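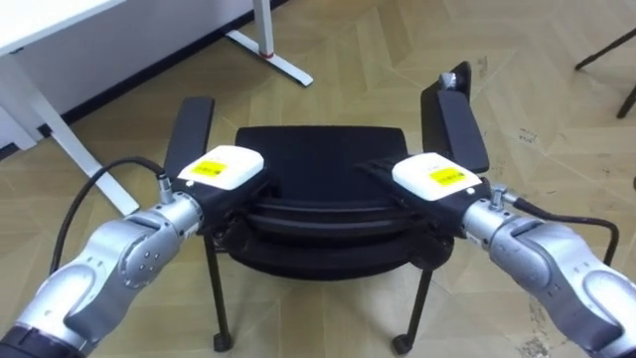
The tidying of a room always begins with the chairs. I don't mean that it should. I mean that in August I stood in the doorway of our back room with a bin bag in one hand and a cup of tea in the other, looking for something I could do without making a decision, and the only thing that qualified was moving a chair.

So I moved a chair. Then I moved it back, as it was now in front of the cupboard, and went off to read about chairs on the internet for most of an hour.

We had six of them at that point, in a room that seats two people in comfort and three if they are related. None matched. One was a Givico I bought second-hand, with one leg shorter than the rest, so that whoever sat on it took part in every conversation at a slight lean. Two were dining chairs from my aunt's house, upholstered in a green that can't have been anyone's first choice. One was a folding thing that folded when it felt like it. Then there was the Pitura, the only chair I've ever bought new, and a stool. I'm counting the stool. It has been sat on at Christmas and it has earned it.

The advice you find about clearing a room is mostly written by people who own very little. Hold the object, they say, and see how you feel. I held the folding chair and it took a piece out of my thumb, which I suppose was an answer. The green pair I felt guilty about, and guilt is not on the list of permitted feelings, so I skipped them and came back after lunch. They were still green.

What helped in the end was cruder. I took everything out into the hall, all of it, until there was only floor. I'd forgotten how much floor we had. Then I allowed a thing back in only when I wanted to use it. I wanted to sit down almost immediately, so the Pitura went back within five minutes, and I sat in the middle of the bare room feeling like the accused.

I can recommend this, by the way. You learn a lot about a chair when there's nothing else to look at. You learn where the dust goes (everywhere the seat joins anything). You learn that armrests collect a sort of film, which comes off with warm water and a drop of washing-up liquid and then goes straight on to your sleeve. And you learn that the scrape you have been blaming on the neighbours upstairs is you, pushing back from the table, several times a day for years.

Felt pads, then. I ordered a pack of Gerkumar ones, the stick-on sort. They come in a sheet of 82, a number I've thought about more than I'd like. It doesn't divide by four. Somebody sat in a meeting and agreed that every customer would end up with two left over, and mine are now in the drawer with the spare fuses, waiting for a two-legged chair. If you are doing this yourself, wipe the feet of the legs first and let them dry. I didn't, the first time, and found three of the pads later on the bottom of my sock.

Lifting was the other lesson. I've always moved chairs by grabbing the back with one hand and dragging, and my back has always had views about it. If you take hold of the seat, a hand on either side and level with each other, the whole thing comes up without swinging round and catching you on the shin. I am in middle age and have only just found this out. I also spent a while trying to carry two at once, to save a trip, and there is now a mark on the door frame that I'm calling character.

The Givico went first. I listed it as "leans slightly, otherwise sound" and a man came for it the same evening and was delighted, because his floor leans as well. The green ones took longer. I rang the Sulemana furniture shop on the high street to ask what it would cost to have the seats redone, and they were very kind, and the figure was £986 for the pair. I said I'd think about it, in the voice people use. They are in the spare bedroom now with a sheet over them, which I know is cheating.

The folding chair is in the shed. I'm not going near it again without gloves.

That leaves the Pitura and the stool, and a room you can walk across in a straight line. I keep doing it. The other half of this household has pointed out that if anyone comes to visit they will have to stand, and that a shelf of jigsaws still needs sorting, and that I've put a pile of post on the stool.

The jigsaws are next. I'm told I have to check they've got all their pieces.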